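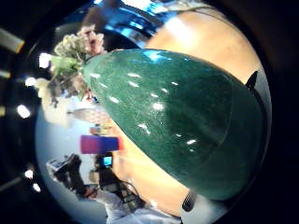
청록 유약 꽃병, 꽃 꽂은 채로. 목이 좁고 아래가 둥근 그 병.

작업 노트 1/12/24

오늘은 거의 하루 종일 이 꽃병 얘기다. 다른 것도 하긴 했는데 쓸 만한 게 별로 없어서 뒤에 몰아 적는다.

먼저 유약. 가까이서 보면 초록 바탕에 밝은 점이 자잘하게 깔려 있는데, 멀리서는 그냥 짙은 청록 한 색으로 보인다. 나는 이 점이 참 좋다! 돌 표면 같은 느낌인데 광은 또 번쩍번쩍하고. 지난 2월에 베르헤(Berhe) 흙으로 시험했을 때는 점이 이렇게 곱게 안 나왔다. 그때는 점이 굵고 군데군데 뭉쳐서 곰팡이 핀 것 같다는 소리까지 들었는데(맞는 말이라 더 속상했음) 이번엔 체를 한 번 더 내렸더니 훨씬 얌전해졌다. 체 번호를 그때 안 적어 놔서 한참 뒤졌다. 256번 시편 뒷면에 연필로 적혀 있더라. 앞으로는 제발 노트에 적자, 나야.

몸통 아래쪽, 제일 넓어지는 데 근처에 살짝 어두운 띠가 한 줄 도는 것. 이게 오늘의 고민거리였다. 처음엔 유약 두 번 담글 때 겹친 선인 줄 알았다. 근데 담금 기록을 보니 이건 한 번에 쭉 담근 병이다. 그럼 유약이 흘러내리다가 곡면에서 잠깐 고인 건가? 아니면 굽 깎을 때 칼자국이 얕게 남아서 거기만 두껍게 앉은 건가? 손톱으로 쓸어 봤는데 턱은 거의 안 느껴진다. 거의. 아주 조금 있는 것도 같고, 내가 있다고 믿으니까 있는 것 같기도 하고. 내일 맨몸 기물 중에 같은 모양 하나 골라서 같은 자리를 쓸어 보기로.

그런데 솔직히 띠가 싫지는 않다. 아래쪽이 둥글고 풍만해서 자칫 둔해 보이는데 저 선 하나 때문에 눈이 한 번 걸린다. 의도한 거였으면 자랑했을 텐데. 다음 판에서 일부러 넣어 볼까 싶어서 물레 옆 칠판에 '띠?'라고만 써 놨다. 내일 보고 뭔 소린지 모르면 이 노트를 볼 것.

반사 얘기도 적어 두자. 몸통 윗면을 따라 하얗게 점점이 찍히는 빛 있잖은가, 그게 표면 상태 확인하는 데 은근히 쓸모가 있다. 병을 살살 돌리면서 빛 점이 어떻게 움직이는지 보면 된다. 매끈한 데서는 점이 미끄러지듯 가고, 우글거리는 데서는 점이 꿈틀한다. 눕혀 들고 보는 게 세워 놓고 보는 것보다 훨씬 잘 보이는데, 꽃이 꽂혀 있으면 목 쪽이 무거워서 손목이 좀 피곤하다. 그래도 꽃을 빼고 보면 또 느낌이 달라서… 이건 파는 물건이니까 꽂은 모습이 중요하다고 생각한다. 돌릴 때 손바닥으로 배를 받치고 손가락으로 감싸는 게 제일 편했다. 목을 잡으면 안 된다. 목은 절대 잡지 말 것! 예전에 목 잡고 들다가 하나 보낸 적이 있다(그 얘기는 안 쓴다).

꽃은 크림색, 흰색, 연한 분홍이 섞인 다발. 중간중간 갈색 도는 부분이 있어서 너무 달달하지 않다. 나는 처음에 진한 빨강을 꽂자고 우겼는데 안 그러길 잘했다. 병 색이 워낙 세서 둘이 싸웠을 것 같다. 연한 색이 올라가니까 청록이 더 깊어 보이고, 병 입구에서 연두색 잎이 몇 장 삐죽 나온 것도 예쁘다. 빛을 받으면 약간 비쳐 보이는 잎인데 유약 색이랑 사촌쯤 되는 초록이라 이어지는 느낌이 난다. 큰 흰 꽃 하나가 축 늘어지는 건 취향이 갈린다. 오산스(Osance) 쪽은 늘어진 걸 싫어한다고 했던 것 같고, 나는 그대로 두고 싶다. 다발이 너무 동그랗게 뭉치면 사탕 같아 보인단 말이지. 일단 그대로 두고 다음에 만날 때 물어보자.

목 너비 문제. 좁다. 예쁜데 좁다. 줄기가 굵은 건 몇 대 못 들어가고, 억지로 넣으면 안쪽 유약이 긁힐까 봐 조마조마하다. 그렇다고 넓히면 목에서 배로 이어지는 선이 죽는다. 이번 주 내내 스케치를 그렸는데 결론은 '끝만 아주 조금 벌린다'이다. 목 전체는 지금 두께로 두고 입술만 바깥으로 살짝. 물레에서 마지막에 손가락 한 번 더 대면 되는 일이라 시간도 별로 안 든다. 다만 건조할 때 입술이 먼저 말라서 갈라질 수 있으니 비닐을 목까지만 내려 씌우지 말고 입까지 덮을 것. 지난번에 그걸 깜빡해서 19번이 금 갔다.

세척도 걱정. 목이 좁으니까 안쪽을 닦을 방법이 마땅치 않다. 긴 솔을 하나 사서 넣어 봤는데 배 쪽 둥근 데까지는 안 닿는다. 끝이 휘는 솔이 있다고 들었으니 찾아볼 것. 생쌀이랑 미지근한 물 넣고 흔드는 옛날 방법도 해 봤다. 의외로 잘 된다! 단점은 쌀이 다 안 나온다는 것. 이틀 뒤에도 한 알씩 나온다. 설명 카드에 이 방법을 적을까 말까 고민 중인데, 적는다면 '쌀은 꼭 다 빼 주세요'까지 적어야 한다.

그 밖에 한 것들, 짧게.

유범(Uvham) 납품용 접시는 190밀리로 확정. 전에 얘기하던 것보다 조금 작아졌는데 겹쳐 쌓았을 때 이쪽이 안정적이다. 그쪽에서 색은 꽃병이랑 같은 청록으로 해 달라는데, 접시에 점이 많으면 음식이 지저분해 보이지 않을까? 점 있는 것, 없는 것 하나씩 구워서 보내기로 함. 나라면 없는 쪽.

유약통 정리. 청록은 60번 통으로 옮겼다. 뚜껑에 붙인 종이가 또 떨어져서 통 옆면에 직접 썼음. 쓰기 전에 꼭 바닥까지 저을 것. 무거운 게 밑으로 가라앉아서 위에 것만 쓰면 점이 안 나온다. 지난번에 밋밋한 초록이 나왔던 건 아마 이 때문인 듯. 아마. 확인은 못 했다.

릴올소프(Rilolthorpe) 장터에 가져갈 목록은 아직 반도 못 썼다. 꽃병은 무조건 가져간다. 상자에 넣을 때 꽃은 따로, 병은 눕히지 말고 세워서, 목 둘레에 천을 한 번 더 감을 것. 종이만 감으면 가는 동안 슬슬 풀린다. 그리고 진열할 때 창을 등지게 놓지 말기. 역광이면 한쪽이 시커멓게 죽어서 점이 하나도 안 보인다. 옆에서 빛이 들어오는 자리를 먼저 잡아야 하는데 그러려면 일찍 가야 하고, 일찍 가려면 일찍 자야 하고.

내일 할 것: 맨몸 기물 아래쪽 만져 보기. 입술 벌린 것 두 개 차기. 끝 휘는 솔 알아보기. 칠판의 '띠?' 지우지 말아 달라고 옆에 써 두기.

아, 그리고 꽃병 물 갈기.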